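How I cleared the Hepburn stage in Grollcombe

I was stuck on this racing stage for ages, so here's what finally worked for me (I play on my phone, tilt off, which I reckon is half the battle!).

Start with the Covia. It's slow off the line but it grips, and you want grip on the Litcombe hairpin. Save 2000 coins first and put the lot into tyres, then leave the engine alone.

Off the start, hug the left kerb and don't touch the nitro for 11 seconds. Brake before the bridge, let the car drift wide, then go full nitro up the hill. You can grab up to 30 coins there if you stay in the middle lane.

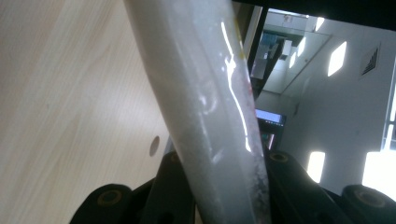
Long frosted tube, yellow spot near one edge

My best score's 1678 so far. If you keep spinning out on the hairpin, brake a bit earlier and try again.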